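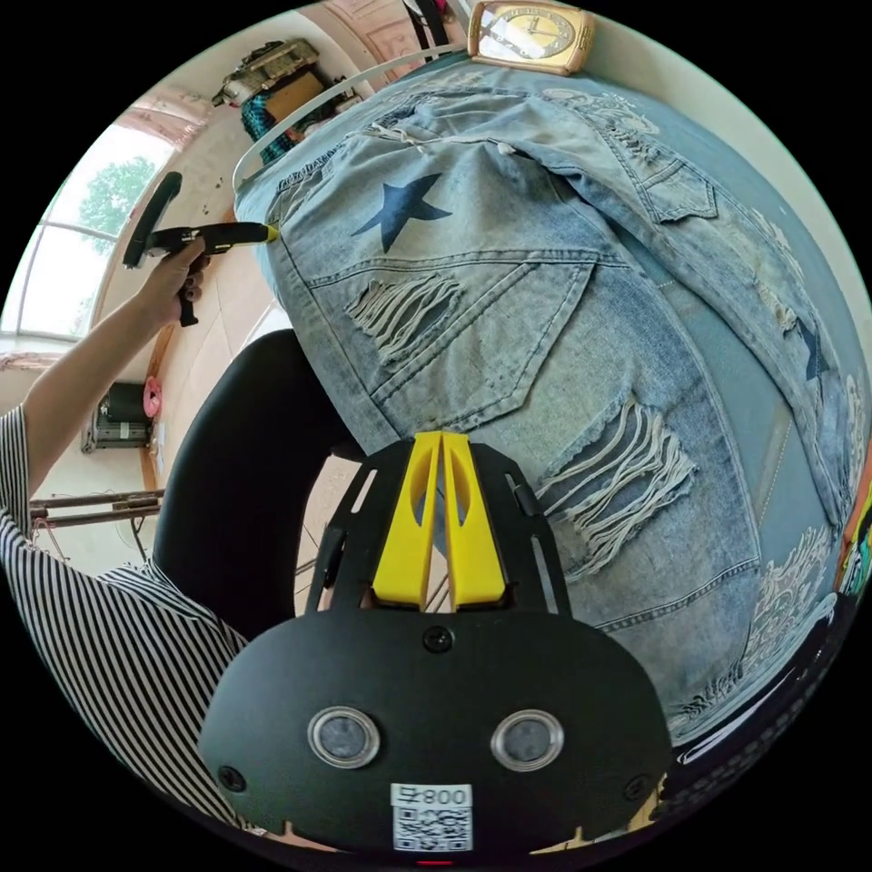 *Glue gun at the edge of a distressed denim piece, with a navy star patch close by.*

# Parnevell Denim Mending Notes

Welcome, and thank you for stopping by! This folder grew out of a pile of jackets and jeans that I kept meaning to fix, and out of the many messages I got from people who wanted to know how I write my repairs down. I keep one entry for every spot I mend or decorate, so a single pair of jeans with two blown knees and a loose pocket gets three entries. There are 1,139 entries so far, the earliest of them a bit scrappy, and you're welcome to use any of it for your own mending, your class, or your sewing circle's newsletter.

## What's in the folder

- `entries.csv` - the main table, one row per repair
- `garments.csv` - one row per garment, with the garment number used in the main table
- `words.md` - my list of terms, because "patch" means four different things depending on who taught you
- `notes/` - longer write-ups for the 200 repairs I had the most to say about

The two tables join on `garment_no`. Please don't sort one in a spreadsheet and save it over the original, as I did one July, and then spent an entire evening putting things back.

## Columns in entries.csv

| Column | What goes in it |
|---|---|
| `garment_no` | Number from the garment table |
| `spot` | Knee, hem, cuff, pocket, flap, yoke, seam or other |
| `wash` | Light, medium, dark or black |
| `kind` | Repair, decoration or both |
| `method` | Hand stitch, machine stitch, hot glue, fabric glue or iron-on |
| `leave_frayed` | Yes if the rip is meant to stay a rip |
| `remarks` | Anything else, often too much |

I'm fond of `leave_frayed`, even though it was added late. On heavily distressed denim the white threads across a slit are half the charm, and closing them up by mistake is a sad thing to do to somebody's favorite jacket. If the column is blank, I hadn't started asking yet, so please read a blank as "unknown" and leave it out of any tally.

## A few words on glue

People have strong feelings about hot glue on clothes! Mine are fairly mild. I reach for it on decorations and on edges that won't be pulled much, and I stitch anything that has to carry weight, such as a belt loop or the corner of a back pocket. Try it on a hidden seam allowance first, keep your fingertips well back from the nozzle, and put something between the layers so you don't join the front of a garment to its back. It also helps to lay the denim over a rounded form - a firm cushion will do - so the folds open up and you can get at the edge you're after.

For stars and other shapes with points, I tack the points before the middle. Radomir Todorova does it the other way around, and his notes are filed under the same method, so check `remarks` if you're comparing the two of us.

## Known gaps

Light and medium washes fill most of the table, and black denim is badly short. The Brouwer batch came to me with 7 garments that had lost their tags, and their `spot` values were filled in from memory. The Devis batch uses "trim" where I would say "decoration"; I've changed this in the main table but left it alone in the notes.

Mivance is the name of my old notebook system, in case you run into it in the remarks. An "M" followed by a number is a page in there, and pages past 600 haven't been typed up yet.

## Sending in your own

I'd love more entries, especially work jackets and children's overalls. Copy the header row, fill in what you know, and leave the rest blank. Spelling doesn't matter a bit, and long remarks are very welcome.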